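Home Articles Issues Authors About Search

Share 5 Comments 2

4. Failure during the basket lift

4.1 Setup and task

The fault described in this section came up in the laundry transport task, the third of the household tasks run on the Akemov platform. The robot has two arms and a mobile base. It drives to a basket on the floor, places one gripper on each side, closes both, lifts to carrying height and drives to the drop-off point. The Ponance controller handles the base and both arms. Grasp points come from a separate vision module, which looks for the rim and the handle openings and sends a target pose to each wrist.

We had expected the hard part to be finding the handles when clothing hangs over the rim. In early trials the vision module did lose a handle now and then, and the robot stopped and asked for help, as designed. Those stops are covered in Section 3 and are not counted as faults here. What follows concerns trials in which the robot found both handles, reported a good grasp on both sides, and then did something unsafe.

4.2 What happened

On a Thursday in May, partway through a block of 50 lifts, the robot closed both grippers and began to raise the basket. The left side came up. The right side stayed on the floor for a moment, then followed with a jerk as the right arm caught up. The basket tipped toward the right, the clothes slid against the low wall, and the right gripper lost its hold. The left arm kept rising with the basket hanging from one handle. It reached carrying height, and the base began to drive.

Gyula Vincze was the operator on duty and pressed the stop button. The base halted at once. The arms held position under power, so the basket stayed in the air until he moved the robot into manual mode and lowered it. No one was hurt and the robot was not damaged. The handle opening on the left side of the basket had a short crack at one end, and we took that basket out of use.

The same fault came up once more in the block, making 2 in 50. The second time the operator was ready for it and stopped the lift before the base moved.

4.3 Cause

The log for the first failure shows that the right arm received its lift command late. Both arms are meant to start from a shared trigger. In the version of the Ponance controller we were running, each arm waited for its own gripper to report "closed" and then acknowledged the trigger. If one acknowledgment was lost, the controller sent it again after a fixed wait, but it did not hold back the arm that had already answered. One arm could therefore be well on its way up before the other had started.

A lost message should have been rare. We traced it to the wrist cable on the right arm. With the arm reaching forward and low, the connector was under a steady pull, and small movements of the wrist were enough to interrupt the signal for a few milliseconds. We could reproduce the dropout on the bench by holding the arm in the reaching pose and turning the wrist back and forth by hand. With the arm folded it never occurred, and that explains why the startup self-test, which is done with the arms folded, passed every morning.

The cable alone does not account for the base driving off with a hanging load. That was a second error. The check before driving asked only whether both arms were at carrying height and whether both grippers reported "closed." The right gripper had slipped off the handle and closed on nothing, so its finger position met the test. The check did not look at the force at either wrist. In the first failure the left wrist carried the whole load and the right wrist carried none, and both values were in the log the entire time.

4.4 Load and contents

Aksel Lykkegaard raised the question of whether the contents played a part, as a load of clothes shifts when the basket tilts and a box of rigid parts does not. We repeated the lift with the trigger delay added on purpose, first with an empty basket and then with a mixed load of clothes. The empty basket tilted but usually stayed in both grippers. The loaded one was more likely to pull free on the late side. We did not run enough of these to give a rate, and we would not want the result read as more than a reason to test with soft loads.

The type of basket also matters. A light plastic basket bends when it is lifted unevenly, and the handle openings change shape slightly as it does. A stiffer basket from the Espinoza set held its shape and let the late arm catch up without losing the handle. Passing with the stiff basket would have hidden the fault, and for this reason all later trials used the flexible type.

4.5 Changes made

Three changes were made before the trials went on. The shared trigger now waits for both arms, and if either one fails to answer, neither moves. The drive check compares the vertical force at the two wrists and refuses to start the base when the difference is too large. The wrist cables were rerouted with more slack, and the self-test now includes the low forward reach.

We also changed what the robot does after a stop with a load in the air. Holding position under power was the default, and an operator had to step close to the arms to deal with the basket. The robot now lowers the load slowly as soon as the operator confirms that the floor below is clear.

The pose that matters for both the cable and the trigger is the one just before closing, shown in Figure 4. The arms reach forward and low from the base, the grippers are open, and the upper fingers stand just outside the two side walls of a perforated basket with clothes in it.

Figure 4. Both arms at the basket with the grippers open, seen from the head of the robot.

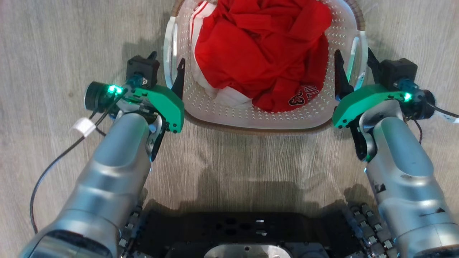
5. Repeat trials after the changes

The block was repeated in full with the flexible basket and a mixed load. The unequal lift did not come up again. The new force check stopped the base on one occasion when a sleeve had caught under a gripper, and the operator cleared it by hand. Results for the Flistach controller, which uses a different trigger, are given in Section 6.

Related items
Cable wear in low-reach arm poses
Stopping with a load in the air: operator practice
Grasp checks for soft containers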